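Home | Files | Notes | Contact

# Porard tabletop things

By Mwende Sang, January 8, 2019
Last updated: same day

Welcome, and thank you for stopping by! Porard is a small collection of pictures of ordinary household bits and pieces on a table, the sort of thing you might clear away before supper without giving it a second thought. Mikkel Ingvarsson and I began it in July, and it has grown (rather more than we meant it to) to 200 pictures in 8 folders.

## What is in it

Mostly plates, cups, little boxes and rolls of tape, laid out in different ways. We like the plain colours best, and we do go back to the same favourites a good deal, so please forgive us if you get tired of them.

## Folders

Each folder has its own notes.txt, written by whichever of us set the table. Mikkel's are short. Mine go on a bit. Folders 3 and 4 share one notes file, kept in folder 3.

## Naming things

We use everyday words: "plate", "cup", "box", "tape". Where the print on a box is too small to read, we simply write "box" and leave it there. Colours go in front, as in "pink cup", and if you would have called something purple where I put lavender, do write and tell me! 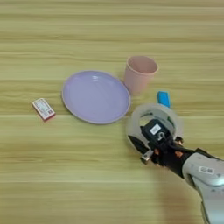 Lavender plate, pink cup, small box and clear tape on the light wooden table.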